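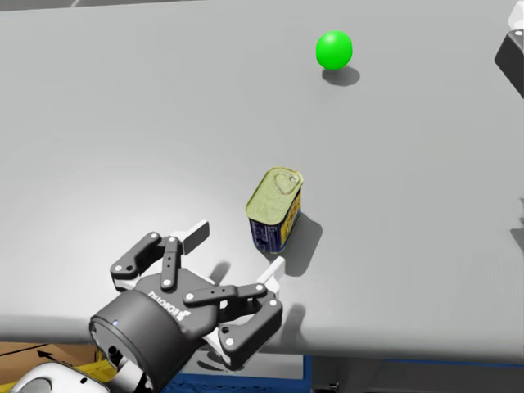 So are they getting rid of anybody on the packing side? Three people are moving to other jobs by the end of the month and the rest of us stay put, on the same pay, with new things to learn.

8 April 2024
by Lukian Kravets

Print this page | E-mail this page

That was the first thing my sister asked me on the phone tonight, before hello even, and I gave her the answer I got at the meeting this morning. She wanted to know if I believed it. I told her I believed it until November, when the contract with Sesdale gets looked at again, and after that we'll see!

Anyway, long day. I was in early for the sim practice, my fourth time. We sit in the old label room with the two big monitors and run jobs on the pretend table before they let us near the real cell. Today was tins. You get the rectangular kind with the pull tab, blue label, sitting out there on a big gray table, and a little green ball farther back that has nothing to do with the job, and you have to bring the gripper up to the tin with the fingers open and get your line right before you close. Sounds like nothing. I have picked up tins with my own hand for eleven years and never once thought about which side I was coming from. Now I think about it in the shower.

What gets me is the corners. A round can forgives you, you can come at it from anywhere. A rectangular one you have to be square to, or it turns on you and then you're chasing it across the table. I chased it plenty this morning. Dorota on the next monitor got hers on the second try and was very gracious about it (she was not).

The meeting was at ten. They put the numbers up on the wall. Our line at Malness did 3,178 tins on the hand shift they measured, and the cell by itself did 1,178 in its first full shift, which made everybody in the back row very cheerful for a minute. Then the woman from Likska pointed out that it runs at night too and that the first shift had 177 stops in it, nearly all of them somebody walking over to press a button. Take out the stops and it's another story. Nobody was so cheerful then. I wrote the numbers on my glove box so I could argue about them at lunch.

Lunch was the argument, all right. Karamanlidis are the ones who buy the gift cartons, the mixed ones with the tins and the jars and the crackers, and those are staying with people for now, everything in them is a different shape. So half the table thinks gift cartons are the safe place to be and the other half thinks they're the worst job in the building, bending over all day with the tissue paper. Both are right, I guess. I did cartons for two winters and my back still remembers.

The part I keep turning over is the shoulder thing. Straight tin packing is what wrecked my right shoulder, same reach, same twist, all day long. If the cell takes that reach I am not going to cry over it. But I also used to stand across from people and talk the whole shift. You could do the work and hear about somebody's wedding from start to finish. Now when I'm trained I'll be minding the cell with one other person, and he'll be down the far end, and you can't shout over the fans. I asked if we could move the two stools closer together. The supervisor wrote it down, so who knows.

We need 200 clean picks in a row on the practice table before they sign us off. My best is still a good way short and I'm not writing it here. The trainer says most of my trouble is hurrying. I get lined up nicely and then I want it over with and I go in crooked. My wife laughed a lot when I told her that, she says that's how I park.

Moved my lunch to the later slot so I can get another half hour on the monitor tomorrow. Have to remember to bring the other glasses, the ones for distance make the screen swim. And call the dentist. And give Dorota back her thermos, it's been in my locker since before the holidays.

Contact | Copyright Lukian Kravets | Back to top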